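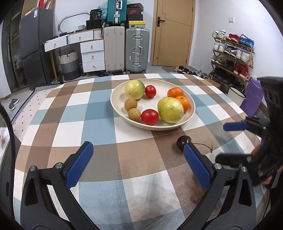

Progress report to the Lavard program office
Project: Comparison of finger pads and camera positions for hand-held grippers
Prepared by: the Sunero project group
Date: 18/11/2020

Purpose of this report

The present report covers the second work period of the project, which began in September. It informs the program office about the work completed, the results we have until now, the money spent, and the points where we ask for a decision. The first report described the purchase of parts and the assembly of the grippers, and we do not repeat it.

As agreed in the work plan, the project compares two kinds of finger pads on the same hand-held gripper, and two positions for the camera. The pads are the smooth pad delivered by Aryee and the blue ridged pad which we cast ourselves. The results will decide what we mount on the two Sakisix arms in the third period. It is therefore important for us that the choice is made on measured trials and not on the opinion of the operators, who after many hours have strong preferences.

Work completed

During the period we finished 151 trials of the fruit task. In each trial one operator holds a gripper in each hand and moves fruit between a bowl and a plate on a table. The operator may use the left or the right hand for any piece, but may not touch the fruit with the fingers. A trial is closed when the last piece is placed, or when a piece leaves the table.

All trials were done in a furnished home. In the proposal we wrote that the laboratory bench would be used for the first half of the trials. We changed this after the first week. The bench is a plain gray surface with even light, and both camera positions gave good tracking on it, so the comparison did not tell us anything. At home the light changes during the day, and the background contains many objects. The tablecloth with large squares was kept for the complete series.

The fruit was selected to give different sizes and surfaces. Small round fruit with rough skin is easy to hold but difficult to approach, as the finger tips must go between neighbors. Tomatoes are smooth and can be damaged. Large citrus fruit is near the limit of the finger opening. We bought fresh fruit when the skin of the old pieces became soft, and the purchases are noted in the log.

Results for the finger pads

The ridged pad gave fewer drops than the smooth pad on all fruit types except one. We count as a drop every case where the piece leaves both fingers before the operator wants to release it. With the smooth pad we had 40 drops, and with the ridged pad 13, in an almost equal number of trials.

The exception is the tomato. With the ridged pad the tomatoes were dropped seldom, but more of them had marks on the skin after the trial. We believe the ridges concentrate the pressure when the operator closes the fingers strongly. The operators reported that they feel less through the ridged pad and for this reason they squeeze more. We have not measured the closing force, so this explanation must be taken with caution.

The large citrus fruit showed a different difficulty. When the piece is wide, the fingers are nearly fully open and the pads meet the fruit under an angle. Only the lower part of the pad is then in contact. The operators learned to turn the wrist and take the fruit from the side, which works, but we do not know yet if the Sakisix arm can reach the same posture above a table of normal height.

Releasing the fruit is also a part of the task which we had underestimated in the proposal. If the two fingers do not open evenly, the piece receives a small push and rolls. On the flat plate it may roll up to the rim. We now ask the operators to lower the piece until it is close to the plate before they open the fingers, and to hold the gripper still until the piece has stopped.

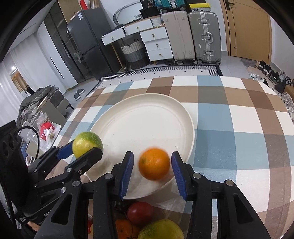 Results for the camera position

The first position is on top of the gripper, looking forward along the fingers. The second is lower and nearer to the pivot points of the finger linkage.

The low position gives a larger view of the contact between pad and fruit. Its disadvantage is that the linkage covers much of the lower image, and the fruit waiting in the bowl is often hidden behind the arms. For an operator this is no problem, as he sees the bowl with his own eyes. For a controller which must choose the next piece from the image only, it is a serious limit.

The top position shows more of the table and the room. We found that the tracking of the gripper was more stable with it, particularly in the evening. The furniture and the door behind the table give the tracking enough fixed points when the camera is held level. When the operator bends the wrist down to a low piece, the view contains mostly tablecloth, and the repeating squares caused several jumps in the tracked path. We repeated these trials with a slower movement and the jumps became rare.

Fast movement remains a weak point for both positions. A piece which falls or is released appears blurred, and the moment of release is then difficult to mark in the recording. A shorter exposure time improved this in daylight. In the evening the image became too dark for use.

Changes to the hardware

The cable of the left gripper was replaced one time. It had been fixed too short, and it pulled at the module when the operator reached across to the far side of the plate. The new cable has a free loop, and no trial was lost after the change.

The screws at the finger joints must be tightened regularly. In the beginning we did this when an operator complained. Now it is done each morning before the first trial and written in the log. Two trials with a loose left finger were removed from the results.

Spending

From the budget for this period we have not used 2000 dollars, which were planned for the rental of a test room. We ask permission to move this amount to the third period, for a force sensor which can be mounted behind the finger pad. With it we could answer the open question about the tomatoes. All other costs are inside the plan, and the receipts are attached separately.

Decisions requested

1. Permission to move the unused rental money to the purchase of the force sensor.

2. Agreement that the ridged pad is used as the standard pad on both Sakisix arms. The smooth pad would be kept only for the tomato trials.

3. Agreement to continue with the top camera position. We would like to keep one gripper with the low position until the controller tests are finished, so that the recordings can be compared.

Work planned for the next period

We will mount the fingers on the first arm and repeat the fruit task with the same table, the same cloth and the same fruit types. The second arm follows when the first has completed a full series without manual help. Before this we will cast a new set of ridged pads with lower ridges, as the present mold is worn at one corner.

The delivery of the mounting plates from Aryee is the main risk for the schedule. The order is confirmed, but we have no shipping date. If the plates are late, we will use the waiting time for more hand-held trials in evening light, where our data is still thin.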